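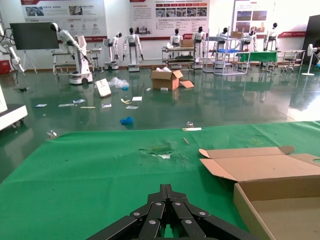 Wrist view, gripper closed, parked over the green cloth. Torn patch ahead of the fingertips.

Ticket: Gripper reports "closed" early, cell 4
Opened by: Fengying Fan
Assigned to: Ifor Morris
Machine: Vekau arm, two-finger gripper, wrist camera
Priority: normal (was high, see Morris)
Status: monitoring

Fengying Fan, Thursday 9:10
Gripper says it has closed on an object when there is nothing between the fingers. Started this week. Logged 200 close commands with an empty gripper and 127 came back "object held". Restarting the controller did nothing. Xuelian thinks the new firmware is to blame and wants to roll back. Please advise before we lose the day.

Ifor Morris, 9:42
I would hold off on the rollback. Every fault on this floor gets blamed on firmware for a week and then somebody finds a loose screw. Which firmware, and did the fault start the same day it went in or did you notice it the same day? Those are different questions. Also, has anyone touched the finger pads?

Fengying Fan, 9:58
Firmware went in Monday. First false report I can find in the log is from the Friday before. Pads were changed by Chiharu, I don't know when.

Ifor Morris, 10:03
So the firmware is off the hook unless it can travel backward. Chiharu?

Chiharu Mizuno, 10:20
I changed both pads that Friday, late. Old ones were smooth at the tips. Used the Huso pads from the drawer. The bag said they fit.

Ifor Morris, 10:31
The bag always says they fit. Please put a caliper on one new pad and one old pad and post both, and tell me whether anybody ran the zero routine after the swap.

Chiharu Mizuno, 11:15
New pad is thicker than the old one, by more than wear would explain. No zero routine. It isn't on the pad change sheet.

Xuelian Kong, 11:22
Still want to say the firmware changed the force threshold. It's in the release notes.

Ifor Morris, 11:40
I read them. They say "improved grip detection" and give no number. I don't count that as evidence either way. Threshold on the machine reads 100, same as the backup from October. Leave it alone.

What I think is going on: thicker pads touch sooner, the fingers stop short of the stored zero, and the controller takes the leftover gap for a part. That would explain most of it. It does not explain why 73 of the 200 came back clean, and I'm not happy about that.

To do, in this order:
Power the gripper off and work the fingers by hand. Feel for a tight spot.
Check each linkage pivot for play, left and right.
Torque the pad screws again.
Power up, run the zero routine with the gripper empty.
Repeat the 200 closes.

Separate item. The cloth on that work surface is torn and frayed in front of the gripper. Change it. I don't believe it caused this, but a frayed edge between the fingers would give us the same message and then we'd be guessing again.

Chiharu Mizuno, 2:35 pm
Done except the cloth. No tight spot. One pad screw on the right finger took most of a turn. Pivots feel fine to me. After zero: 200 closes, no false reports.

Xuelian Kong, 2:41 pm
Great, closing this.

Ifor Morris, 2:44 pm
Please don't. A loose screw could be your 73, or it could be nothing. I want 1000 closes over a normal shift, with parts, before I call it fixed. Xinyi, can you add the zero routine to the pad change sheet? And ask Gira, who sold us the Huso pads, for a drawing with a thickness on it.

Xinyi Duan, 3:30 pm
Sheet updated. Gira answered that the pads are "fully compatible". I've asked again for the drawing.

Status changed to monitoring by Ifor Morris. Open items: cloth, drawing, 1000-close run.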